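The Bed, Before and After Nothing Much: a Laundry Gallery

Posted Tuesday, July 23, 2024
Filed under: Household, Slow Progress

There are people who fold clothes the moment they come in off the line. I have met them and they are perfectly pleasant. The rest of us own a bed, which by mid-morning becomes a shelf, a sorting office and a lost property counter, and only goes back to being a bed when somebody wants to lie down on it.

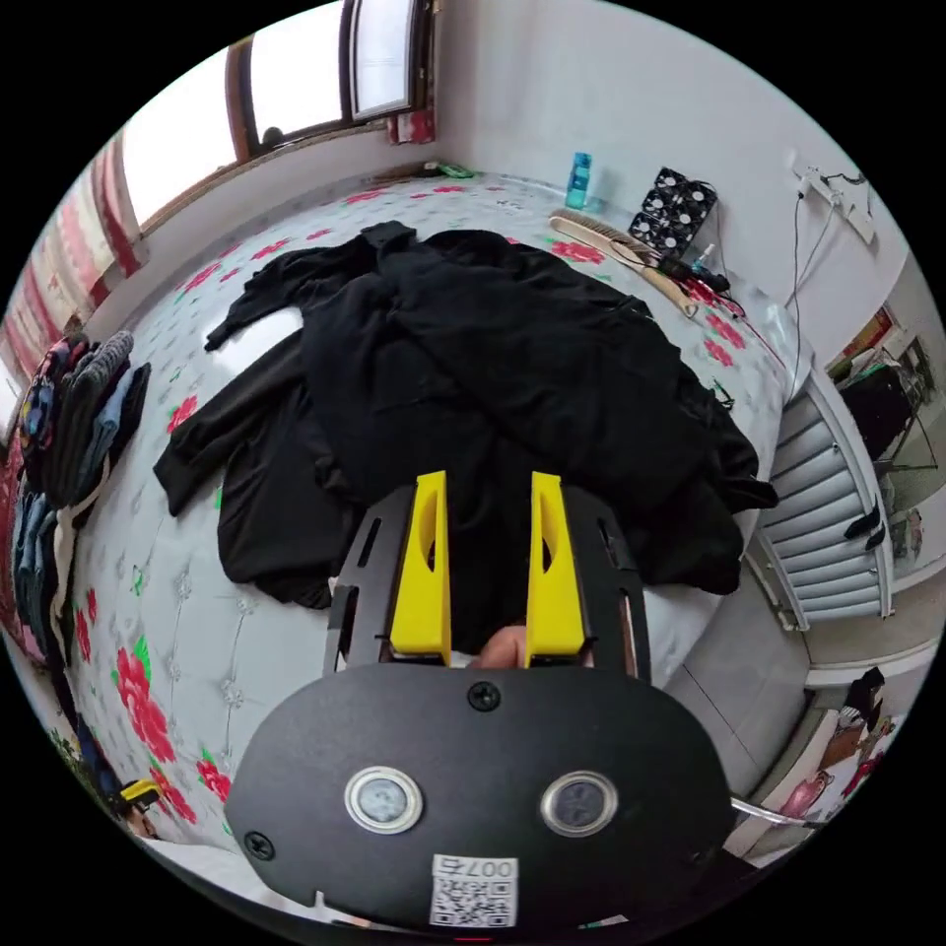
The back bedroom at Ronstead gets the best light in the house, so everything ends up there. I moved in two years ago with a firm plan to keep that room for guests. It has had one guest, who slept on the side nearest the door and was very nice about it.

The black heap
Nearly everything I wear is black. I thought this would make the washing simpler, and it did, right up to the point where I had to tell one garment from another. In a pile they merge. You pull at what you believe is a sleeve and bring up the whole lot like seaweed. My method now is to find one sleeve, any sleeve, and work inwards until I reach a neck. Socks are dealt with at the end, when morale is lower anyway.

The bedspread
Quilted, light grey, with red and pink flowers and green leaves all over it. It came from the Betancur shop in town, the one with the bell that doesn't ring, and I bought it in the March sale on the grounds that it would hide marks. It does hide marks. It also has small diamond-shaped buttons, and a button is just the right size to catch a loose thread on a jumper. I would still buy it again. It's the only cheerful thing in the room apart from the curtain, and the curtain was here before me.

The far end
Against the wall is where things go when they have been picked up but not put away. There's a teal-blue plastic bottle standing to attention, and a small clear one with a dark cap. One of these days I'll find them a shelf. The Flerkari unit I ordered for the purpose has 17 parts and is still in its box on the landing.

The brush
Wooden handle, light bristles. I use it for lint, and on black clothes lint is a career. Do the shoulders first, then turn the thing over and discover the back. Brush downwards, all in one direction, or you are only moving the fluff about.

The fans
Four of them in a black square, with a cable. They spent the spring in a Plurex crate marked KITCHEN, which tells you how the packing went. They have been promised a place on the desk as soon as there is a desk to be seen.

The wires
Black and red, in a tangle. I have a rule that wires are done last, on a separate day, with tea. I have had this rule for a long while and the separate day is proving hard to book.

The window
Brown wooden frames and a red-and-white curtain. I like to have a pane open while I fold. It airs the room, and you can hear the neighbours being more organised.

The power strip
Up on the right-hand wall, with its cords hanging down towards the bed. Whoever put it there was very tall or very worried about floods. I keep meaning to clip the cords back. There's a bag of clips in the house somewhere, probably in KITCHEN.

Next up on this page: the airing cupboard, if I can get the door open.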